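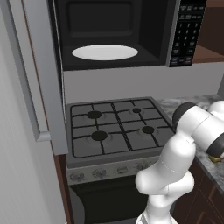
5 minute read

About Vudanwood

Hello, and thanks for clicking on the page that most people skip! Vudanwood is a very small audiobook publisher in Raltville. I started it, I still run it, and I'm the one who answers when you email to say that chapter nine has gone missing from your download. We make audiobooks of adventure stories, mostly long series, mostly for listeners between nine and thirteen, plus a fair number of grown-ups who tell me they're buying them "for the car".

I'd better start with the car, as it happens. When my two were small we drove to their gran's and back every other weekend, three hours each way if the bypass was behaving, and we got through audiobooks at a frightening speed. The trouble was series. We'd find a first book we all loved (me included), get to the end with everybody shouting, and then discover that the second had never been recorded. Or it had, but with a different reader who pronounced the hero's name another way. My youngest refused to carry on with one of these. She said it was somebody else pretending to be him.

So that's the itch I set out to scratch. If we take on a series, we take on the whole of it, with one reader from the first line to the last. I put that on the very first version of this page and it's still the only rule I've never bent.

How it began

The first recordings were made in my box room with a duvet nailed over the window. I'd been an assistant in a school library for years and knew a lot about what children borrow and nothing whatsoever about microphones. I bought a second-hand one, read three chapters of an out-of-print sea story to see what would happen, and played them to a lunchtime group. They wanted to know what came next, and they also wanted to know why I kept swallowing. I've had a proper narrator on every title from that point on.

We moved into rented rooms above a shoe repairer, and these days we have two booths, one good and one that we use for auditions. The good one is called Maruyama. It was the name stencilled on the door when we bought it from a studio that was closing down and we never got round to painting over it, so now it's on all the paperwork ("Maruyama, 10 am, bring a jumper").

What we publish

The one you've most likely heard of, if you've heard of us at all, is Mirkolance. It's a fantasy series about a girl apprenticed to a mapmaker in a kingdom where the roads move about at night, and it's the reason we're still in business. We'd sold 250 copies of everything else put together when the first Mirkolance came out. It passed 1,000 before the clocks went back, which I know isn't a big number to a big publisher, but I printed out the sales page and stuck it on the kettle.

Besides that there are 40 titles in the catalogue at the moment. You'll find sea stories, a couple of long chases across snow, one very odd trilogy set entirely inside a clock, and a set of retold folk tales that are short enough for bedtime. I don't do horror. I've been asked, and I'm a coward.

Everything is sold as a plain download with no locks on it, so you can play it on whatever you've got. Buy it once and it's yours, and if you lose it, email me and I'll send another link. We also make discs for a handful of the most popular titles, as schools and libraries still ask for them, and so do a surprising number of lorry drivers.

How we choose a reader

This is the part I get carried away about, so feel free to scroll! Every series starts with auditions, and every audition uses the same three passages: a quiet conversation, a fight, and the dullest page I can find. Anybody who's any good can do the fight. The dull page is where I make up my mind. If a reader can get me through a paragraph on how to mend a harness and leave me wanting to mend a harness, they've got the job.

Then we agree the names. Before recording begins, the author (or the author's estate, or in two cases the author's very patient daughter) sends us a list of how everything is said, and the reader records the list on its own. We keep that file for good. It means that when book seven is recorded years after book one, the mountain is still the same mountain.

We don't use music under the story. There's a few seconds at the start and a few at the end, and that's your lot. I've tried it with drums under the battles and I found I was listening to the drums.

What listeners tell us

I ask for opinions at the end of every download and I do get them. I read all of it, sometimes twice, and some of it stings a bit.

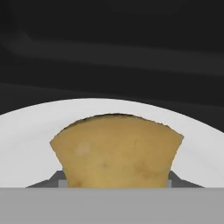 One listener wrote in February to say that the Mirkolance chapters were far too long for a school run, that the car was always pulling up at the gates in the middle of a sword fight, and that it would be a kindness to the whole family if we'd split them. There were three lines of capital letters about book four in particular.

Fair enough, I thought, and we did something about it. Every Mirkolance book now comes in two versions when you buy it, one with the author's own chapters and one chopped into shorter tracks with the breaks put in at sensible moments. You get both for the same price. Older customers can have the short-track version free, just send me the email address you ordered with. I'm working through the sea stories next, but they're slow going — the sentences in those are a page long and there's nowhere decent to stop.

Schools, libraries and clubs

I'm very happy to talk to schools. We have a licence that lets you play a title to a whole class or a lunchtime club, and it costs less than you'd think. If you're near Raltville we can also have small groups up to see the booths, up to 3 pupils in the good one at a time (it gets stuffy), and everyone goes home with a recording of themselves reading the dull page.

Writing to us

If you're an author or an agent with an adventure series that's finished, or very nearly, I'd love to hear about it. Please send the first chapter of the first book and the first chapter of the last one. Single novels I read more slowly, but I do read them. We're full up for narrators until the autumn, though you're welcome to send a short sample and I'll keep it in the folder.

The quickest way to reach me is the contact form. I tend to do the emails between seven and nine in the morning, before the shoe repairer downstairs starts up his machines, so if you get a reply from me with a lot of typing mistakes in it, it was written before breakfast.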